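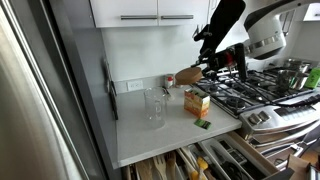
From: Onni Rantala
To: Tirbridge home baking list
Date: 28 February 2018
Subject: Re: Rye starter is slow

Lowri Ifans wrote:
> My rye starter was fine until I changed to the new flour.
> Now it needs 8 hours to rise and it smells of nail polish.
> Do I throw it away? I have kept it going since last April
> and would be sad to lose it.

Dear Lowri,

Please do not throw it away. The nail polish smell means in most cases that the starter is hungry. Mine had the same smell when I moved to Puvau and the kitchen was warmer than I was used to.

I would keep only one spoon of the old starter and feed it with fresh flour and water, equal weights, two times a day. Do this for six days. Whole rye is best — the sifted kind gives a weaker rise, at least for me.

Which flour is the new one? If it is the Clodora light rye, I had trouble with it also, and Trevor wrote the same to this list in the autumn. I went back to the coarse one from the mill.

For the loaf itself I use 585 grams of flour and I wait until the dough has small cracks on top. I do not look at the clock so much.

Please write how it goes.

Greetings,
Onni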